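Home | News | Events | Hall Hire | Contact

Clalwood Residents' Newsletter
March 4, 2019
Posted by the editor

Bus changes - please read

Quick one this month, sorry, printer wants it by teatime. The number 28 is changing. Halance are taking over the route from Jurko at the end of the month and the timetable goes with it. Main points as I understand them. Last bus back from town moves earlier, to just after 6. The Sunday morning run goes altogether. School journeys stay as they are - I did ask twice.

Stops next. Ekwueme Road stop shuts while the kerb gets rebuilt, so use the one outside the chemist untill then. No shelter there. Take a brolly.
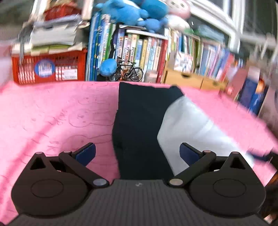
Old Jurko weekly tickets will be accepted for 3 weeks after the switch, then that's it. If you've got one of the paper ten-trip books, use it up. Halance won't refund them and Jurko say they won't either, which seems a bit much. Passes for over-sixties carry on as normal, nothing to do.

Petition about the evening bus is on the counter at the post office. We got about 2000 names last time, when they tried this in October, and it did get us the later one back for a while. So worth a signature. Pens keep vanishing, bring your own.

New timetables should be in the libary and on the noticeboard by the green. Large print ones on request. Anything wrong in the above, tell me and I'll correct it next issue.

Sign up to get the newsletter by email. You can unsubscribe at any time.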